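Subject: Re: gripper line in the equipment budget
Date: Feb 10, 2018

> The Palero quote is 2,990 for the two-finger gripper with its controller. Can we drop the spare fingers and the second cable and still get through the year? I would like one number for the sheet.
>
> Also, is Nullel still an option?

Drop the cable, keep the fingers. Fingers are a wear part. The contact pads scuff along the rim first, and after that thin stock starts to slip. We went through three pairs between the Faulkner install and December, all on the same pick-and-place job over a wood top.

The sheet should have two lines:

- Gripper and controller, Palero: 2,990
- Finger pairs, Buvico, 5 pairs: 1,183

Buvico cuts to our drawing, so the hole pattern matches the mounting blocks we already own. Please don't merge the lines. The first is capital and the second is consumables, and purchasing sent the form back last time for mixing them.

Nullel is out for this round. Their gripper needs a different flange, and the quote left out the adapter. I have asked for a revised one but would not hold the order for it.

Open item: the Palero price does not say whether shipping is included. I will ask on Monday. If it is extra, it goes on the first line.

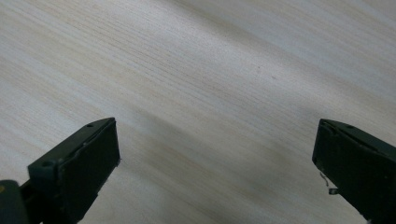
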